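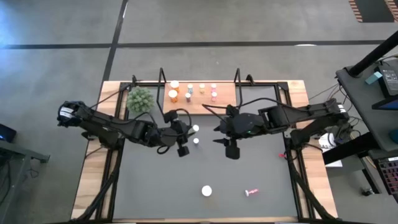

The table with its dark gray mat.

About Trundel

Trundel is an independent neighborhood pharmacy in Celitz, and we love this work. We opened 19 years ago at 3414 Swanson Avenue, in what used to be a shoe repair shop, with one counter and a phone that rang all day. The counter has gotten longer. The phone still rings all day, and a pharmacist or technician still picks it up!

We fill prescriptions, of course, but a big part of the day goes to talking. People come in with a bag of bottles from three different doctors and want to know what goes with breakfast and what has to wait until bedtime. We will happily go through the whole bag with you. Bring the vitamins and the cough syrup too, and the eye drops if you use them. If something looks like it doesn't belong with something else, we call the prescriber ourselves and then we call you.

Our delivery route covers Celitz and the farm roads out to the county line. We started it with a bicycle and one very hilly afternoon, and today more than 700 households are on the list. Orders in by noon go out the same day. If you can't get to the door quickly, say so when you order and the driver will wait. There's no charge for delivery and no minimum order.

Medus

Medus is our refill program, and we are pretty proud of it. Tell us everything you take regularly and we line up the refill dates so that you make one trip a month (or get one delivery) instead of five. A week before your date we call or text to ask what has changed. Maybe your dose went down, maybe you're going to be at your sister's until December and need things mailed. We sort it out on that call, before anything is filled. Joining is free and you can leave whenever you like.

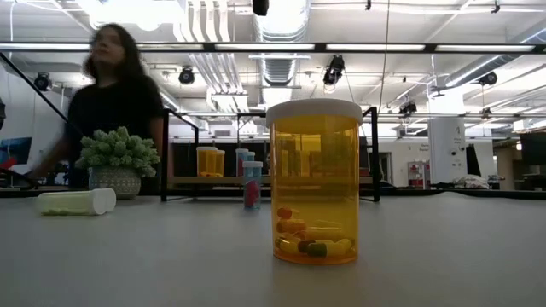
Capsules in an amber bottle.

Large-print labels are available on any prescription, and so are easy-open caps. Just ask, and we'll put a note in your record so you don't have to ask again. Please keep easy-open bottles well out of reach if kids visit your house. We can also print your medication list on a card that fits in a wallet, which the ambulance crews around here tell us they really appreciate.

The Swanson Avenue classes

On winter evenings we push the greeting card racks against the wall, set out folding chairs and hold free classes. Blood pressure at home is the one that fills up first. We've also done reading an insurance letter, traveling with insulin, and a very lively night on allergies that ran until almost ten. Topics come from the suggestion jar by the register, so keep those slips coming!

Our second store, across the river, opened last spring. It's smaller and has the better parking. Your records are shared between the two, so pick up wherever is easier.

Hours at both stores are 8:30 a.m. to 7 p.m., with shorter hours on weekends. Come in and say hello, even if you don't need a thing.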